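25/03/2018

Gronley wants 600 examples of clearing crockery before it will train anything. I doubt the number means much if every one uses the same brown trays.
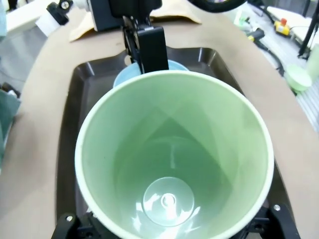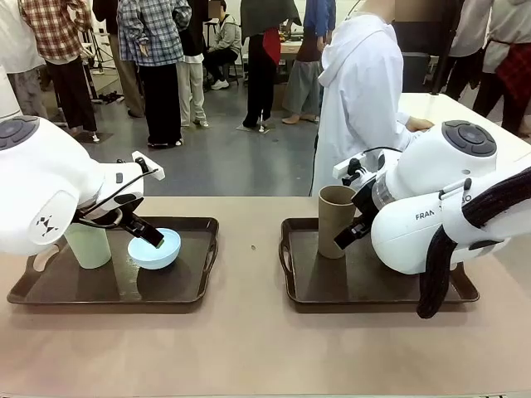
Cup and bowl, two grippers, all day long.

A reader at Kernico wrote to say that 200 messy examples had served them better than 2,657 tidy ones. Maybe so, but I'd want to see it tried on a cup the system hasn't met. I've asked for 30 of those next.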